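Capas, telemóveis usados e mesas brancas – perguntas frequentes

Recebemos quase 300 mensagens sobre capas e telemóveis em segunda mão desde a última revisão desta página, e muitas repetem o que vem escrito nas embalagens. Respondemos com o que sabemos. Onde não sabemos, dizemos.

Uma capa preta protege mais do que uma transparente?
Não vemos motivo para isso. A cor não diz nada sobre a espessura nem sobre o rebordo. O que a preta faz bem é esconder a sujidade, e há quem confunda isso com durar mais.

Como sei se a capa serve no meu modelo?
Desconfie do «compatível com» e olhe para os recortes. A abertura da câmara tem de coincidir em forma e em posição, e as dos botões laterais também. Uma capa com recorte quadrado pode parecer certa na fotografia da loja e tapar meia lente quando chega a casa. Pouse a capa vazia com as costas para cima, ponha o telemóvel ao lado, na mesma posição, e compare antes de forçar seja o que for.

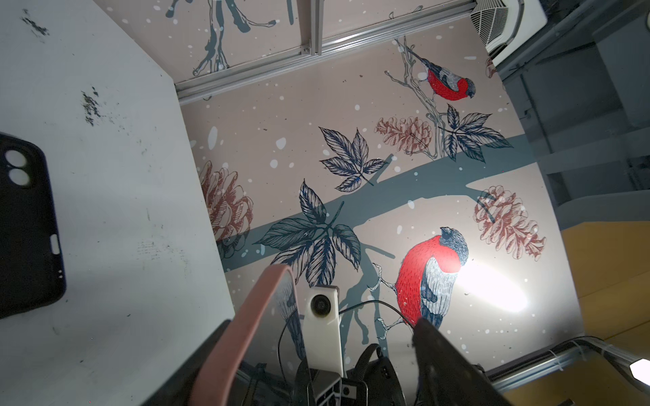
Se o recorte ficar desviado nem que seja 2 milímetros, devolva. As capas da Farkia que comprámos vinham com a promessa de que «o material cede com o uso». As nossas não cederam.

A mesa onde pouso o telemóvel tem importância?
Mais do que a marca da capa, na nossa opinião. Um tampo branco parece limpo durante muito pouco tempo, e os grãos escuros que lá ficam podem ir parar entre a capa e o aparelho. Passe um pano húmido, deixe secar e só depois monte a capa. Os toalhetes especiais da Wakoreck custam bastante mais do que um pano e não lhes notámos diferença nenhuma.

Devo pousar o telemóvel com o ecrã para baixo?
Depende do que estiver em cima da mesa. Com o tampo limpo, não nos preocupa. Num tampo com partículas, o vidro arrisca-se a riscos finos, e o ressalto da câmara, quando existe, sofre o mesmo com o aparelho virado ao contrário. Não há posição segura numa superfície suja.

Tenho vários telemóveis pretos iguais. Como os distingo?
Comece pelas costas. Há modelos com ressalto de duas lentes a um canto e outros que, vistos de trás, são lisos. Ponha-os lado a lado, todos virados para o mesmo lado, e separe-os por aí.

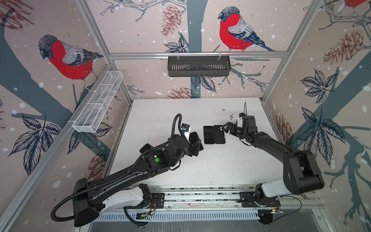

Para aparelhos mesmo idênticos, uma etiqueta pequena nas costas resolve. Fotografar o número de série também serve, desde que não perca a fotografia – já nos aconteceu.

Vale a pena ter cestos pendurados para capas e cabos?
Vale, se os usar. Um cesto comprido com divisórias serve para cabos enrolados; um de plástico, preso por molas, aguenta coisas leves, e não lhe poríamos muitos telemóveis dentro. O catálogo da Prosside anuncia «100 % de arrumação», frase que ainda não percebemos.

Capas de 2013 ainda se vendem. Compro?
Só se tiver o telemóvel certo e puder ver a capa primeiro. O plástico envelhece mesmo fechado na embalagem. A loja Magbanua aceita trocas até ao fim de julho, mas leia as condições, que mudam.

Última revisão: 24 de janeiro de 2018

Artigos relacionados
Películas de vidro: o que a embalagem não explica
Como limpar uma capa de silicone amarelada
Cabos enrolados, cabos partidos
Comprar telemóveis usados em lote
Molas, ganchos e cestos para a bancada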